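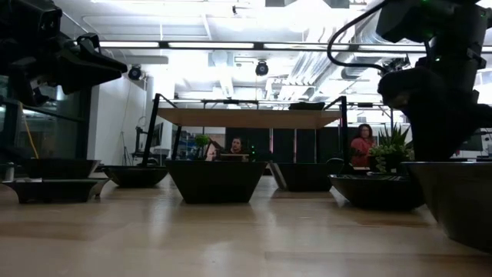

The Case for the Ugly Bowl

I own a bowl I can't eat out of. It was a wedding present, it is black, it has a rim as wide as a hat brim, and in the middle there is a dent that will hold four ravioli if they are on good terms. Soup is out of the question. Cereal slides up the rim and onto the floor. I have washed it by hand for six years, because the card that came with it said to, and in that time it has fed one person one lunch.

The bowl I do eat out of came with the apartment. It is the yellow of old piano keys and says Penry on the bottom, which I took for a maker until a neighbor told me it was a motel. It goes in the dishwasher. It has been dropped down a flight of stairs. If the building caught fire I would not go back for it, and I would miss it every day for the rest of my life.

My complaint is with the tableware people, and I mean to make it while I still have plates.

A while ago my sister and I went into Biseo to buy eight dinner plates. That was the whole errand. Biseo is the kind of shop where the sales floor is mostly air, and where each cup gets the sort of lighting I would have liked for my passport photo. We were there for an hour and a half. They had plates with no edge, plates that were all edge, a plate with a hole in it, and something called a landing, which was a plate. What they didn't have was eight of any of them. "People like to curate," the young man told us. I asked what people did when they had company. He said they curated.

The prices were on little cards turned face down, like bad news. My sister turned one over and turned it back. It said $56, and that was for the landing.

I understand how it happened. Restaurants started it. Some years back, a cook somewhere put a pork chop on a roof slate, got his picture in a magazine, and by the next May every place in Grimbridge was serving fries in a tiny shopping cart. I have been handed bread in a flat cap. I have had a breakfast come on a shovel, and I wasn't asked. The restaurants at least had a motive. They wanted you to talk about them, and you did, usually while chasing a tomato.

The trouble came when it moved into the house. At home there is no waiter to carry the slate away and no dish room where somebody else finds out it can't be stacked. At home you are the dish room. I have a cabinet thirteen inches deep, like most people in a building this age, and the landing is fourteen inches across.
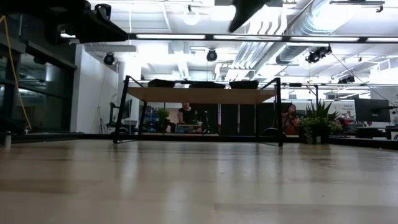 This page was last changed on July 18, 2020.

I should say that I got letters about the first version of this piece, and one of them was good. It came from Sorin Dimitrov, who ran the dining hall at a small college for most of his working life and who wanted me to know I had gone too easy on everyone. His dining hall owned 1,524 plates. They were white, with a green line, and they were made by a company called Dralance that has since gone into bathroom tile. He bought them in his first year and was still using most of them in his last.

He sent me the things he used to ask a salesman, and I pass them along in his order. Does it stack? Can a tired person carry 36 of them? When it breaks, does it break into pieces you can find? And can I get another one in ten years that looks the same? He says that last question ended most of the meetings.

He also told me that the college replaced the plates the year after he left, with square ones. A square plate has four corners and each of them is going to meet a faucet. They lost 400 by spring break. He didn't say he was pleased, but he did give the figure twice.

Now, the argument on the other side is that a meal is more than fuel, and a beautiful dish makes you slow down and notice it. I've tried to be fair to this. I served a dinner on borrowed good stuff, a mixed lot of handmade pieces with names, and people did slow down. They slowed down because nobody could cut anything. The plates had a slope to them, so the gravy went where the slope went, and a man I have known since high school ate his green beans with one finger under the rim to level it. We noticed the dishes all evening. I couldn't tell you what we talked about, apart from the dishes.

Compare my grandmother's table. She had the pattern everyone's grandmother had, with the wheat on it, and the wheat had been scrubbed down to a rumor by the time I came along. I never once looked at those plates. I looked at the food, and at my uncle, who was usually lying about a fish. I think that's what a plate is for. It should hold still and let my uncle talk.

I'm not against nice things. I have a good knife and I paid too much for a lamp. But the knife cuts and the lamp lights up, and if either of them asked me to eat off a slope I would send it back. Somewhere along the line we agreed that dishes were excused from this. A chair that dumps you on the floor gets returned. A bowl that does it to your oatmeal is called a statement piece, and you're given a card about how to wash it.

My sister got her eight plates in the end, from the restaurant supply place out past the tire shop in Grimbridge. They come in one color. You buy them by the dozen, so she has four extra, and the woman at the counter wrapped them in grocery flyers and asked if we needed a receipt. I took the extra four. They fit the cabinet with room left over for the wedding bowl, which is up on the top shelf with the takeout menus in it.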